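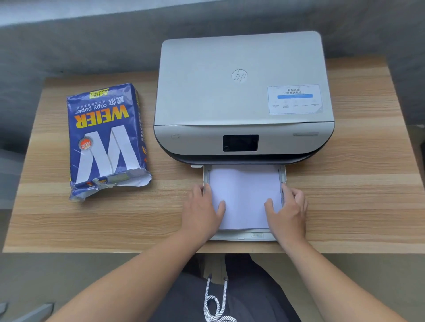 Paper tray keeps saying empty after refill

jlopes_moura
Posted in Home Office > Printers

We have an HP all-in-one inkjet at the Moura office, the kind with the tray that pulls out at the front. Every time I refill it I get an out of paper message on the first job. I take the stack out, put it back, and then it prints. Paper is plain white copy paper, WEIER brand. Am I loading it wrong?
Jeferson Lopes

trellis_ann
Side guides. Put the stack in, push it toward the printer until it stops, then bring the guides in until they touch the paper. Square it with both hands while it's in the tray. If one side sits crooked the rollers miss it.

gurneo
Agree on the guides but don't squeeze them. If the paper bows up in the middle they're too tight. Also fan the stack first.

dleite104
I don't fan. Inkjet paper out of a fresh ream is fine as is, and fanning just leaves the edges uneven so you have to tap it all straight again. I've put 1,000 sheets through ours since January with no fanning and no jams.

gurneo
Depends on the room. Ours is humid and the sheets stick. Without fanning I get two or three at a time.

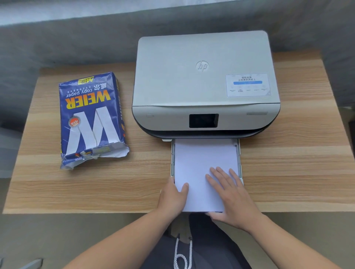 jlopes_moura
I've been pushing the top down flat with my palms before closing the tray. Is that bad?

trellis_ann
No, that's fine. It gets the air out and you can feel if a corner is riding up on a guide. Just don't lean on it, the tray is only plastic.

dleite104
Pressing is fine. How much are you putting in? I'd stay well under the fill line. I had the same empty message from overfilling.

jlopes_moura
Probably too much, I was trying to get most of the ream in so I wouldn't have an open pack on the desk.

dleite104
Then that's it. Leave the rest in the wrapper, fold the end over and keep it flat. Standing on edge it curls.
Dalva

gurneo
Still say fan it.

jlopes_moura
Took out a good part of the stack and reset the guides. 3 jobs so far and no message. Didn't fan. Will post again if it comes back.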